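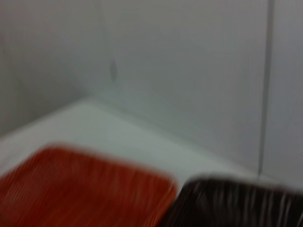 Teodor Surdu

Topic: Spacing between bins on a pale bench top

I am re-laying the small parts bench at Fovthorpe and would like opinions on gap width. Red-orange on the left, dark one on the right, standing close together with a narrow strip of the surface between them. The bench is 1,180 mm long and has to take the Ikar bins plus a clear area for the scales. I have set the gap at 16 mm. Is there any point in going wider?

Last updated: Wednesday, 14:20

grinmont_stores
16 is tight if people lift the bins out by the sides. We used 40 at Grinmont and lost one bin position per bench, but knuckles stopped catching. What is the bin wall like, straight or tapered?

Teodor Surdu
Tapered, 3 degrees. The 16 mm is measured at the rim, so there is more room lower down. Most picking is done from above with the bin left in place. They are only lifted for refilling.

pell_k
Then close them up completely. A gap on a bench is a place for washers to fall into. I have run bins rim to rim for years and the only complaint was from the person who labels them.

grinmont_stores
Rim to rim means you drag the neighbour along every time you pull one out. I would sooner sweep up washers.

pell_k
Only if the rims interlock. Plain rims slide past each other. Put a strip of matting underneath if they wander.

oddleg
Matting on a pale top defeats the purpose of the pale top. You want to see a dropped screw at once. Keep the surface bare and fix a low stop along the back edge.

Separate point: is the colour meant to carry information? At our place red means rejects, and a red bin next to a dark one would be read as scrap and good stock. Mixing those two at arm's length is asking for trouble.

Teodor Surdu
No, colour is by thread family. Rejects go in a lidded box under the bench. I take the point about visitors from other sites, and could swap the red ones for blue when the next Vasiliu order goes in. That will be February at the earliest.

pell_k
I would not spend money on that. A label on the front face does the same job.

oddleg
A label does the same job for people who read labels.

Teodor Surdu
Trial for this week, then: 16 mm at the rim, no matting, stop along the back. I will do one end of the bench at 40 mm for comparison and ask both shifts which end they prefer to refill.

grinmont_stores
Ask the late shift first. They do most of the refilling here and had stronger views than days. Also check the stop height against the bin lip – ours was almost level with it and the bins rode up.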